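Workshop notebook, Histby bench, November

Glue log, continued. The hide glue is still the problem and I am still pretending it's the humidity.

Where we were: the drop-front from Udetmont came in with both back legs loose and one drawer runner missing altogether. The previous repairer had used something yellow and rubbery that peels off like cheese rind. Took most of the morning to get it out of the mortises. Used warm vinegar on a rag, then a dental pick, then language.

Old glue out, joints dry-fitted by 11:40. Left rear goes home with a tap. Right rear has a gap I could post a letter through, so it got a shim, pear veneer, grain running the same way as the tenon. Should have cut it oversize. Cut it to size, sanded it, and it was then undersize. Cut another.

Glue batch 187 (yes, I number them, and yes, I know). Soaked the granules overnight in cold water, then into the pot. It gelled on the brush before I got it to the second joint, which is what batch 186 did and what I swore in writing batch 187 would not do. Things tried:

Warming the parts with a hair dryer. Helped.
Warming the parts with the good heat gun. Helped until the finish began to smell like toffee.
A pinch of urea. Bought more open time than I expected, and I'm annoyed, as Chu's handbook says this on page one and I skipped to the pictures.

Clamped at 2:15. Cauls waxed this time. Leave it overnight, and whoever is in early, please do not "just check" it.

Runner: made from a scrap of beech out of the Zenville crate. Planed to match the surviving one, which is worn into a shallow canoe. Question is whether to copy the canoe or make it straight and let the next 2000 openings do the carving. I went straight. The drawer now sits a hair proud on the right and rubs at the last inch. Paraffin on the bottom edge, then a second go with the block plane if that fails.

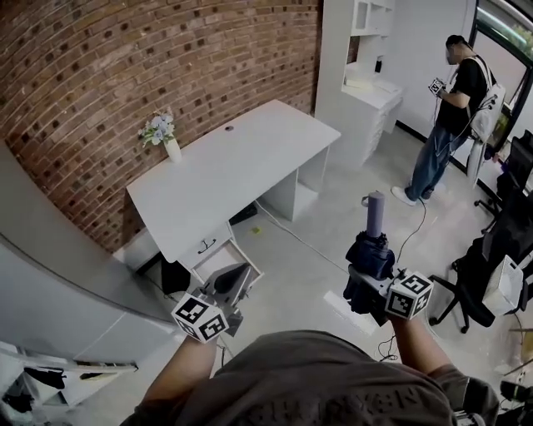
Note added in the margin, in green pen: straight is fine, but the drawer bottom has shrunk and it's dropping on the right side whatever you do to the runner. Shim the groove first, then plane. Also the urea is in the jar marked salt, please relabel before lunch.

Relabeled. Groove to be looked at tomorrow, after the clamps come off. Starting batch 188 tonight with half the granules.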